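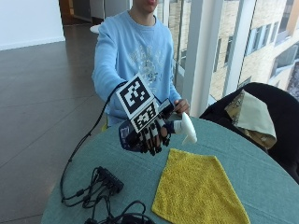

Ralus Handwork Recordings, Nakpan site
Data card, updated May 2023

Summary

Recordings of hand tasks done by finishing staff at Nakpan, used to train the Vallo handling cell. The person doing the task wears a sensor glove with printed markers on the back, wired to a hub on the table. Maintained by Pratance.

Contents

73 sessions from 12 staff members. Tasks cover gripping and turning moulded plastic parts, passing a part between hands and work with towels and other cloths. The markers give hand position and the glove gives finger movement. Fixed camera video is kept with each session.

Known gaps

Only the gloved hand is measured. The other hand often steadies the part and can be seen on video, but it has no sensor data. The glove cable limits reach, so long movements are under-represented. Left-handed staff were recorded with the glove on the right hand and their sessions are labelled as such.

What changes on the floor

Vallo takes over repeat turning and stacking on the day shift. Sorting, rework and final checks stay with people. Three positions move from stacking to cell tending, at the same pay grade, with training starting in September. Staff asked for the cell to be stopped during changeover – this is now in the site procedure.

Consent and use

Recording is voluntary and counted as paid time. Sessions run 10 minutes at most. Staff can ask for their recordings to be removed at any time before a release. The data must not be used to score, time or compare individual workers.

Access

Ask the Ralus data desk at Pratance. Video is released separately from glove data and needs its own request.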